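Presino Owners Forum > Kits and Hardware > Reviews

Thread: Clerkard two-hand gripper kit, long review after a few months at home

maplehinge wrote:

Hello everybody! I promised in the buying advice thread that I would write this up once I'd put some real hours on the kit, and I've finally got enough to say, so get yourself a cup of something.

For anyone who missed the earlier thread, I bought the Clerkard pair (left and right hand, with the charging cradle) to record household chores for the Florkico task library. You squeeze the handles, you do the job, and the recordings go off to be checked and used to train home robots. I paid $1090 for the set, and I know that's a lot of money. I went back and forth on it for weeks and very nearly bought a single one to start with. I'm glad I didn't, because half the chores on the list want two hands.

My favorite work so far is trash. It sounds silly, but folding laundry with these things made me want to lie down, and picking up wrappers is simply fun. You get a bedroom, a wastebasket and some bits of packaging, and off you go. Boxes are the easy ones. A small cardboard box gives the pads something flat to press on, and you can carry it low across the floor without thinking much about it.

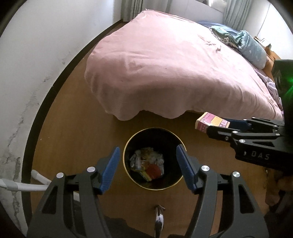
tulip_and_torque: Boxes are easy until the card goes soft. I've had the same kit since October and my pads leave a dent in anything thinner than a cereal box, so I'm not sure I'd call it gentle. I also think you're being kind about the price. The Gautier set does the same work for less, and the handles are slimmer.

maplehinge wrote:

Fair point on the dents! I had the same trouble in the first week and it got a lot better once I stopped squeezing as if I were wringing out a dishcloth. There's a setting in the app called grip ceiling. Mine came at 90 and I dropped it to 40, and I haven't crushed a box since. Give that a try before you give up on it.

As for the Gautier, I tried a friend's for an afternoon and liked the handles very much – they really are nicer if you have small hands. But I couldn't get on with the pads, which were smooth and let go of anything slippery. The ribbed ones are what sold me on the Clerkard.

oldpatchcord wrote:

How is it with weight? My wrists aren't what they were, and the product page is very quiet on the subject.

maplehinge wrote:

It's noticeable, I won't pretend otherwise. I do 15 minutes and then put both of them back in the cradle and go water the plants or something. My first Thursday with them I did the whole evening straight through and couldn't open a jar the next morning. If your wrists bother you already, I'd ask Presino whether they still do the loan scheme, so you can find out before spending anything.

tulip_and_torque wrote:

Okay, I tried the grip setting last night and I'll admit it helped with the boxes. But now it drops candy bags! So I don't think one number works for everything, and for this money I would like the app to let me save two.

maplehinge wrote:

Yes, I'm with you there, and I've sent them that very request. Two saved settings would make my life so much easier.

With snack wrappers I've ended up changing how I pick them up, and leaving the number alone. If you go for an edge, the film slides out from between the pads nearly every time. Go for the middle and let the whole thing bunch up as the jaws close, so the folds give the ribs something to bite on. Stand it upright if you can, and keep the other hand open and close by in case the pile wants to come along too. I like working at a desk for this, as my back complains a good deal less than it does on the floor.

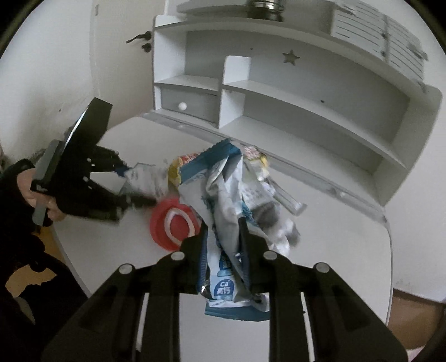
Post last edited by maplehinge at 9:40 PM. Reason: fixed a typo, added the bit about the desk

One more thing while I'm in here, and then I'll let somebody else talk. Clean the pads! Sugar and crumbs get down between the ribs, and a dry toothbrush takes care of it in no time. I didn't do it for the first month and kept blaming the app for every bag I dropped.

oldpatchcord wrote:

Thank you, that's all very useful. I've written to Presino about the loan. Do you know if they'll send just the one hand?

tulip_and_torque wrote:

They sent me just the right one when I asked, but that was a while ago. And I still say try the Gautier before you pay full price – slimmer handles might matter more to you than the pads do.

maplehinge wrote:

For wrists, that's good advice, and I'd do the same. Let us know which one you end up with!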